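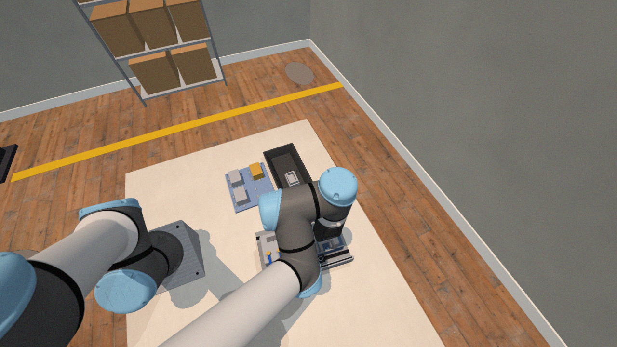
Bench 5 at the Irville works is where the Flornis kits are put together by hand, and this repository holds the simulated version of it with two robot arms in place of the people. The task was picked for being dull. In the model the blue board lies flat next to the black tray, so a part only has to travel a short way, and an arm does that without getting a sore wrist. The folder also holds the notes we made on what the change would mean for the staff who work the bench now.

## Contents

- `scene/` — room, table, arms, tray and fixtures
- `tasks/` — the pick and place jobs, one file each
- `renders/` — stills from the scene
- `shift_notes/` — what assemblers told us, with names removed
- `rota_draft.csv` — proposed rota, not agreed

## What the arms do

Each job is a short one: pick up a small part, carry it, set it down, open the fingers. The gripper has two slim fingers and points straight down for most jobs. The vise-like fixture is modelled on the same table as the tray. We have not modelled a jammed part, a bent part or a part the wrong way up. At Irville those take up a good share of the day, and a person will still have to deal with them.

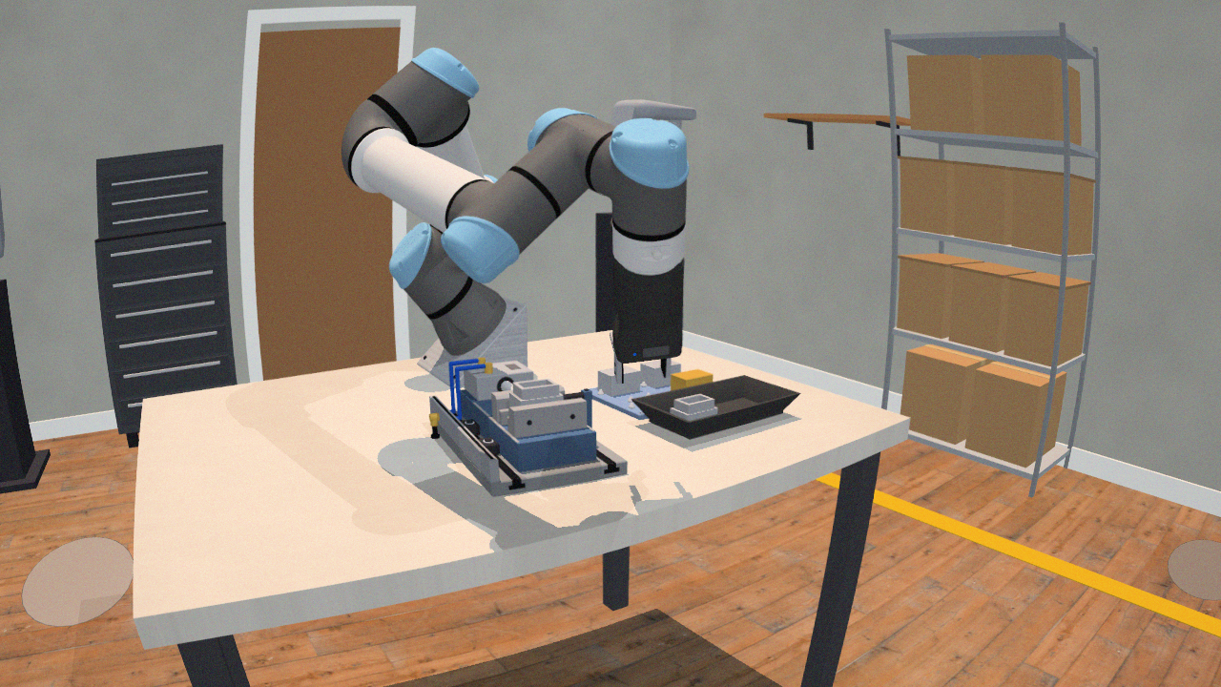
## What changes for the people at the bench

Bench 5 has 9 assemblers over two shifts. Under the draft rota, two people per shift stay with the cell and the others move to final checks or to goods in. Pay grades stay as they are until May, when they come up for review with everyone else's.

Points raised in the shift notes:

- Standing and watching is more tiring than it sounds. The draft has people swapping over every 2 hours.
- Assemblers now catch bad parts by feel. The arms will not, so checks need to happen before the tray is filled.
- Several people want to learn how to reset the cell themselves instead of ringing Buenaventura and waiting.
- Talk at the bench matters to new starters. It is how most of them learned the kits.

The last point has no answer yet. 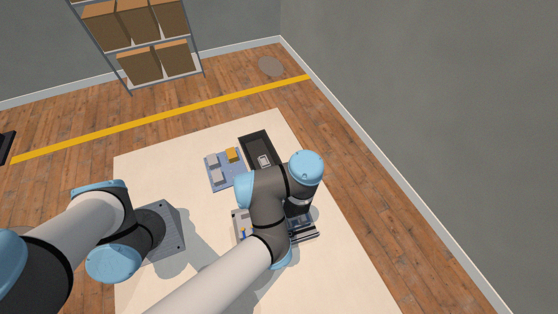

**Maintained by: Process Engineering, Meltmont Group, Irville site**

Last updated December 29, 2020. The scene files load without changes on the shared machine in the planning office. If you move the shelving or the yellow floor line, save under a new name — the walking route on the rota map is drawn from them.

## Known limits

- Lighting is even and soft. The real hall is darker by the loading door.
- No people are modelled, so nothing in `renders/` should be used to judge safe distances.
- Cycle times from the simulation must not be used to set targets for staff.

## Use

Internal to Meltmont sites. Staff reps have read access to everything, including the rota draft. Send corrections to the shift notes through your rep or straight to the department.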